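Shop Rooms Desks & Tables Sale Contact

Furniture > Tables > Pridport work table

Filed under: Small office

Zanon calls the Pridport "the last table you'll buy." I have my doubts, but the basics are fine. Pale wood top, rounded corners, and a round grommet hole toward the back, handy if your cords happen to end up there. 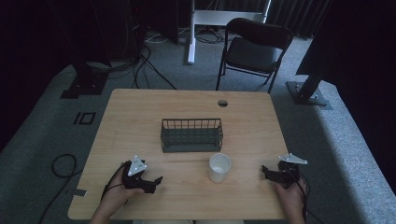
Photo: Mbali Gumede

The maker says it holds up to 200 pounds. I haven't tried. The mesh basket and the folding chair are not included, and at this price I'd expect at least the chair.

Grain varies a lot – mostly long wavy lines, with some darker bands. 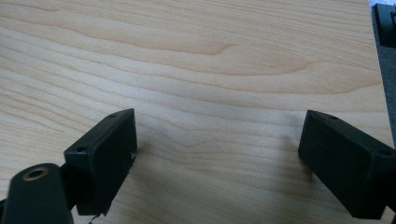
If you want a plain, even color, ask for the Jurar instead. It costs $51 more and takes 6 weeks.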